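Contents Preface Previous Next Index

Chapter 15
Water and Light in the Domestic Kitchen

Learning objectives

After studying this chapter, the student should be able to explain how water is supplied to and removed from a kitchen, describe the purpose of the trap and the vent, and relate the placement of windows to the work carried out beneath and beside them.

15.1 Introduction

For most of the history of housing, the kitchen was planned around its fire. Water was carried in by hand and carried out again, and the room was arranged so that neither trip crossed the path of the cook. The arrival of piped water changed this order. A sink could not be moved once its drain had been set, and the plan of the room came to be drawn outward from that fixed point.

The town of Duvgate offers a useful case. When its water main was completed, over 900 households were connected within two years. Oksana Tkachuk's survey of the older streets records that most families placed the new sink against an outside wall, where the run of waste pipe was shortest. Daylight was a second benefit of the same decision, and later builders came to treat the two as a single requirement.
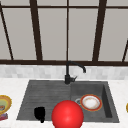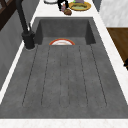

Computer renderings: window glazing; integrated sink with grooved drainboard.

A waste pipe depends on gravity. It must fall steadily from the fixture to the drain, and its slope must be neither so slight that solids settle nor so steep that water runs ahead of them. Beneath each fixture, a bend in the pipe holds a small quantity of water. This is the trap, and it prevents sewer gas from entering the room. A vent admits air behind the moving water so that the trap is not siphoned dry.

Yee-man Hsieh and Eetu Väisänen have argued that such hidden parts shaped the kitchen more firmly than fashion did. Their position is examined in Section 15.3, together with the objections raised by Kylie Hoani.

15.2 Terms used in this chapter

Fixture: a device that receives water and discharges it to a drain.
Fall: the downward slope of a pipe over a given length.
Light: in building, a single opening or pane in a window.

Copyright Nukley Educational Press. Contact the publisher. Back to top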